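How to get a fitted sheet flat on a bed with a padded headboard

Start at the headboard end. Pull the first corner well under the mattress, then do the corner diagonally opposite.

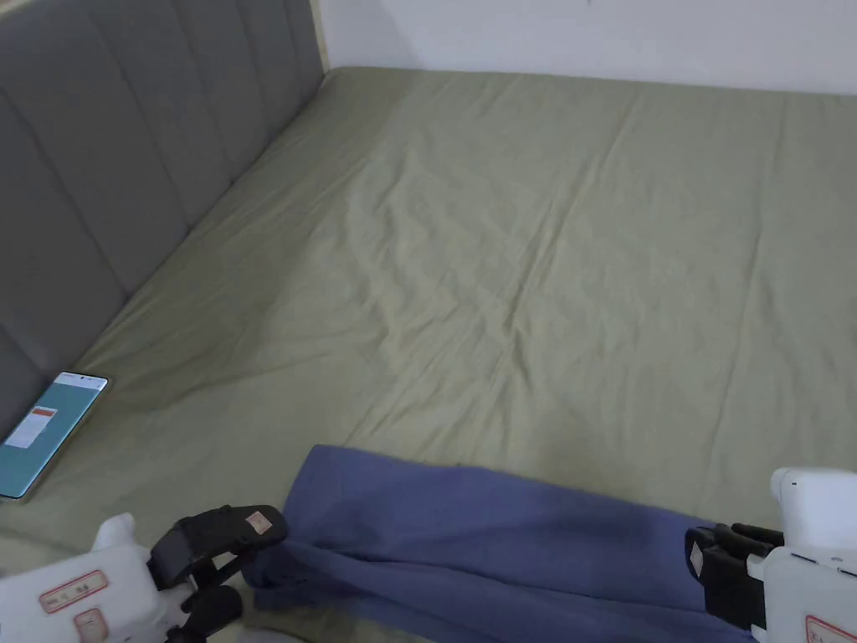

By Catinca Mihăilă | Bedbridge | Bedrooms

Creases like the ones in this green sheet come out by hand. Stand on the open side, tuck the edge in tightly and smooth from the headboard outwards. Do the long diagonal folds first. Leave the edge along the padding until last and push it down with your fingertips. Allow 2 minutes.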